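4.3 Connecting your ad accounts to Stenero

Before you start, have the admin login for every ad account you plan to connect. Viewer access looks like it works, right up to the moment you try to save.

1. Sign in to Stenero and open Settings, then Sources.

2. Click Add source and pick the ad network from the list. The list is alphabetical, except for Fimalton, which sits at the top for historical reasons.

3. Enter the account ID. Leave out spaces and dashes. Stenero will accept them cheerfully and then find no account.

4. Approve the access request in the pop-up window. If no window appears, your browser has blocked it on your behalf.

5. Choose how much creative history to import. The default is 14 months.

6. Click Connect. The status changes to Pending and then to Live.

Note: Pending can last up to 7 hours on accounts with a long history. Clicking Connect again puts you at the back of the line.

4.4 Importing your creative library

Once a source is Live, Stenero pulls in the images and videos attached to each ad and sorts them into folders by campaign name. If your campaigns are called things like "final_v2_USE THIS ONE," so are your folders.

1. Open Library and click Import.

2. Select the sources to include. You can import up to 2,965 assets in one pass. Larger libraries are split into batches and run overnight.

3. Under Duplicates, choose Keep newest or Keep all. Keep all means all.

4. Click Start. You can close the tab. 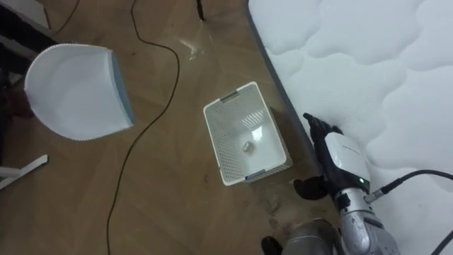 5. When the import finishes, open the Unsorted folder and assign each leftover asset to a campaign. Assets left in Unsorted don't count toward any performance score, however much the creative team likes them.

Caution: Deleting a folder in Library also deletes its tags and score history. The assets can be restored from Trash. The tags can't, and Support has been asked.

4.5 Setting up the Monday report

The weekly report goes out at 6 a.m. on Monday, in the time zone of whoever created the workspace. If that person has since moved to Lisbon, change it under Workspace, Region.

1. Open Reports and click New, Weekly.

2. Pick up to five metrics. The menu offers 167. Resist.

3. Add recipients one address per line. Group addresses are fine, but each counts as one seat on the Zarnham plan.

4. Click Send test. The test goes only to you.

5. Turn on Schedule.

Note: Workspaces created before August still use the old report layout. To switch, open Reports, Layout and select Sitompul. Your saved filters carry over; your column widths do not.

If a report arrives blank, check that at least one source is Live and that the date range contains some ads. For anything stranger, write to Sekar Krishnan in onboarding or Tiziana Galli in accounts, and include the workspace name. Screenshots of the whole window are more useful than screenshots of the word "Error."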